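Prirar
Products > Bench Fixtures > Locating Plate Set PL-6

PL-6 Locating Plate Set for Gripper Work

The PL-6 is a bench fixture for laboratories and workshops that handle parts with hand-held or robot-mounted grippers and must be able to show that each trial began from the same position. It consists of a clear plate, locating pins and a set of printed cards that lie under the plate. It is supplied with the Prirar bench procedure, which sets out how the fixture is to be placed, checked and recorded.

Intended use

The set is intended for light handling tasks on a flat, level bench. It is not a safety device and does not replace guarding, a risk assessment or any other measure required at the place of use. Customers remain responsible for meeting the rules that apply to their own equipment. Where a powered arm is used with the fixture, the arm must be stopped and secured before anyone reaches over the plate.

Placement

The plate should be set down on a clean board that does not rock. Cards go under the plate, flat and free of folds, before the pins are checked. Bench lighting should be adjusted so that glare does not cover the area where parts are picked up. Loose cables are to be kept off the board and clear of the operator's forearm. 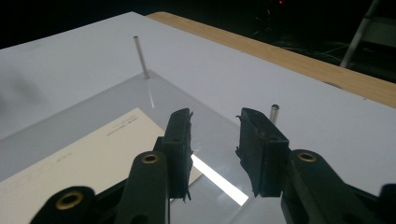
Pins must stand upright and must not turn under light finger pressure. A pin that leans, turns or has a damaged rim is to be withdrawn from use and replaced from the same batch. Pins should not be straightened by hand - a pin that has been bent once will not hold its position reliably.

Finger pads

Worn pads are a common source of uneven results. The bench procedure requires pads to be inspected at the start of each shift and again after 700 grips. Both pads are replaced together, even where only one shows wear. Pads cut on site are permitted, provided that the material is recorded and that no part of the pad covers a fastener or restricts the travel of the finger. Pivots and bushings should be checked for play at the same time.

Operator practice

Hand-held grippers are to be brought in slowly and opened fully before contact. The operator should not press down on the plate to steady the tool. Sessions are limited to 36 minutes, followed by a break of at least 5 minutes, and the plate position is checked again before work resumes. Any contact between the gripper and a pin is to be written in the log, whether or not damage is found.

Records

Each set carries its own number. The log sheet has space for the card in use, the condition of the pins and pads, the operator's initials and any deviation from the procedure. Completed sheets should be kept with the trial data.

Set contents

Clear plate: 1
Locating pins: 6, including spares
Printed cards: 36
Log sheets: 1 pad
Bench procedure, printed: 1 copy

Compatible pads

The procedure covers pads from the Tostik and Söderlund ranges as well as pads cut on site. Other pads may be used after a trial run has been entered in the log.

Cleaning

Use a soft cloth and mild soap solution. Do not use solvents or abrasive pads on the plate. Cards that have become marked or curled should be replaced.

Ordering

Sets are shipped from the Brostham warehouse. Replacement pins, cards and log sheets may be ordered separately by quoting the set number.

Page last revised Wednesday, September 23, 2026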